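Home | Projects | Reports | Staff | Contact

Two-arm handling at the Fernia returns bench: what changed for the staff

Project report, May 2021
Ekene Akande and Indira Venkataraman
Supervisor: Waltraud Leitner

Fernia takes in small electrical goods that customers have sent back, checks them and sorts them for repair or scrap. Until last August all of this was done by hand. We spent 11 days at the site and spoke to the staff on both shifts.

The bench we studied has a pair of robot arms with two-finger grippers, set up to work from opposite sides of a white table. Small items are put down between them and the arms pick them up, turn them and pass them on. The fingertips are red and the mounts on the grippers are yellow, and several people told us the colours help them keep track of the arms when they are working close by.

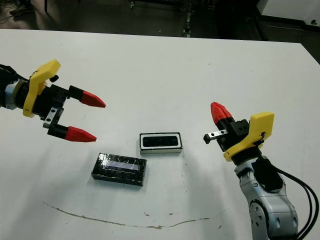

Before the arms came, a sorter handled up to 145 items in a shift. The same person now looks after the bench, clears jams and deals with whatever the arms cannot grip. Wrapped items are the main trouble. Stamatia Mavromatis has worked in returns for years and she said her wrists hurt less, but that she gets bored and misses talking to the person next to her. The bench used to have 3 sorters and now has one.

No jobs were lost. The other two moved to repair, where the pay is slightly better and the training took longer than planned. Ikechukwu Nnaji, one of the two, said he would not go back. He also said he had been told about the move only a week before.

We gave out a short questionnaire and got 53 replies. Most people were content with the machines themselves. The complaints were about notice, breaks and who is called when an arm stops during the night shift. We recommend a written call-out list and a rota so that nobody minds the bench for a whole shift alone.

Related reports
Shift patterns at the Velau packing hall
Noise and hearing at Grilledier
Hand scanners in the Abubakar stockroom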